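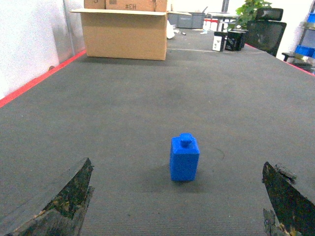
Project report 2 — Fareck gripper kit, final notes

Goal: find out if the Fareck kit is worth it for the intro lab. Price 846 with the wrist camera, 999 with the Stomwood arm mount. We got the cheaper one.

Setup took 7 hours, manual skips the camera calibration completly. Test part was a small blue block with a round knob on top, on the carpeted table. 72 tries, log is in appendix B.

Good — camera view is clear, fingers open wide. Bad — software drops the conection alot. Support answered in April, no fix yet.

Would buy again if they patch it.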